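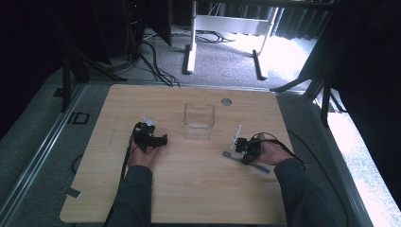 Figure 4. Two-handed operation of the Trakura kit at the test table. The clear container stands between the two hand-held grippers.

4.2 Recording hardware under test

The Trakura kit is sold by Zalthorpe as a complete set for recording manipulation demonstrations without a robot arm. The set consists of a left and a right gripper, a cable for each, a synchronization unit, and the recording software. We tested the kit in the configuration in which it was delivered. The only item we added was a head-worn camera, whose stream was recorded on the same clock through the auxiliary input of the synchronization unit.

Each gripper is held like a tool and closed with a trigger. Trigger travel is passed to the fingers through a mechanical linkage, so the operator feels part of the contact force directly. The vendor also offers a motor-driven version, which we did not test. Finger opening is measured by an encoder in the housing and written to the log with every camera image. One gripper weighs 561 g on our scale without its cable. Operators tolerated this weight for short sessions but reported fatigue in the wrist toward the end of longer ones, mainly on the side that held an object still while the other hand worked.

The cables deserve separate mention. They supply power and carry the image stream, and they leave the grippers toward the operator's forearms. A cable that is routed along the forearm stays clear of the work. A cable left to loop freely over the table edge has a larger range of motion but pulls on the gripper when the operator reaches to the opposite side. The manual recommends the first arrangement. Both were allowed in our sessions, and the arrangement was noted in the session log.

4.3 Task and procedure

The task was a two-handed placement task performed over an open wooden tabletop with small plastic and rod-shaped parts and a clear rectangular container. We selected transparent parts on purpose. Depth estimates on clear plastic are known to be unreliable, and the vendor's documentation makes no statement on the matter. The container was returned to a similar area of the table between trials, but its exact position was left to the operator, as were the order of the grasps and the choice of hand.

Operators received the introduction included with the kit and a practice period. The first recording session was held on Tue 7 February and the last in March. Sessions were supervised by Wajid Rizvi, who started and stopped each recording and did not correct the operators during a trial. Calibration followed the vendor's procedure: fingers fully closed, then fully open with nothing between them, then closed again. The open position was also used as the reference pose at the start of each trial.

4.4 Condition of the fingers

Finger wear matters more in a hand-held kit than on an arm, because the operator adjusts grip force without noticing it and the log does not record the adjustment. A finger that has lost part of its surface will still complete the task in a person's hand. The same finger geometry on an arm, driven from the recorded opening alone, may not.

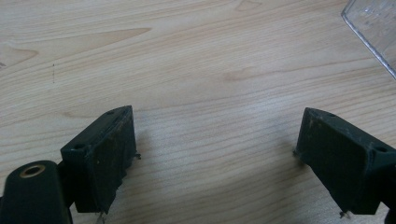

We therefore inspected the fingers before each session and graded them on three points: scuffing of the broad contact face, chipping of the outer edges, and loose material at the inner and lower edges. Scuffing alone had no effect that we could separate from differences between operators. Loose material was a greater concern. Small burrs at the inner edge can meet before the contact faces do, and the encoder then reports a closed finger while a gap remains. They also come into view of the gripper camera close to the point of contact, where a trained policy is likely to depend most on the image.

The fingers are attached with screws and can be changed at the bench. Zalthorpe supplies replacements in pairs. We recommend that both fingers of a gripper be changed together and that calibration be repeated afterward, as the closed reading shifted in our tests when only one side was replaced. The manual does not say this.

4.5 Yield

Operators recorded 400 trials in total. Of these, 315 passed the automatic checks in the recording software and were also accepted by manual review. A further 27 passed the automatic checks but were rejected by the reviewer, in most cases for a slipped grasp that the operator had recovered by steadying the part against the table. The software has no check for such events. The remaining trials were rejected automatically, with tracking loss as the most frequent code.

Tracking loss occurred mainly when a gripper was turned so that its camera saw little except bare tabletop. Long, regular wood grain offers few distinct features, and the tracker drifted along the grain direction before reporting a fault. The vendor's support desk suggested a printed mat. We did not adopt it, as the purpose of the test was to assess the kit on ordinary furniture, but a later comparison on the Stosen benchmark tasks will include both surfaces.

Export was made in the Awan format with the default settings. Time stamps from the two grippers agreed to within one image period in all accepted trials. The head camera stream required a constant offset, which was estimated once per session from the opening motion at the reference pose and applied before the files were split into trials.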